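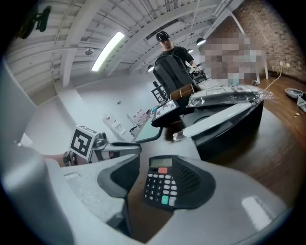 3.2 Looking after the jaw pads

We run one hand-held gripper at Plellencombe, and most of its upkeep is the pads. I swap both after roughly 3000 grasps - sooner if a desk calculator starts creeping when I tilt it. The old pads peel off, I wipe the jaws with alcohol, and the new ones sit overnight under a clamp.

The finger hinge gets its own check. Juraj Šťastný tightens the small screws by hand, then looks at whether the marker cube still sits square on its mount (Figure 1). Twice it had drifted by two degrees, and we had to redo the calibration, a job of 18 minutes.

Figure 1. The gripper holding a desk calculator, with the marker cube on its finger mechanism.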